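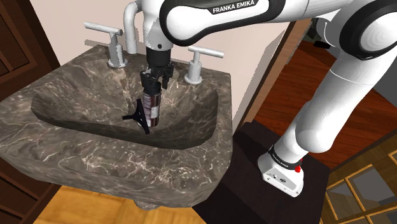
8 August 2018

Bindery bench, Holub memoir.

Finished reading the second proof last night and put my notes in the margins. It's a better book than I expected from the first three chapters. Holub writes about growing up in Gariditz over his father's shoe repair shop, and the parts about the shop are the best in it. The school years drag. I'd still give it to anyone who likes family stories – my sister has asked for a copy already.

Corrections for Kamil Jurčo to pass on:
Page 34, the aunt is Marta, then Marie two lines down.
Page 112, the train goes to Udow but he gets off in Gariditz. Ask the author.
Chapter 10 has no running head on the left pages.
Last page is 416, so 26 sections of 16. No blanks at the back, and the acknowledgments end right at the bottom.

Sewed one dummy copy this morning with the thin thread. Spine swelled less than on the poetry book but the first section still pulls a little. Will try again with the holes moved in from the head. Glued up at noon, left under the boards.

Cover: two versions from Grilum, one with the street photo and one with type only. I prefer type only. The photo makes it look like a local history and people will shelve it there. Kamil likes the photo. Left both on his desk with a note.

Print run is 2,000, paperback, and the author wants a few in cloth for family. Haven't priced the cloth yet. The gray we have left won't cover more than a handful and I don't want to mix two batches.

To do: trim the dummy, check that it opens flat around the photo pages, send the Udow question. Proof three is due back in September.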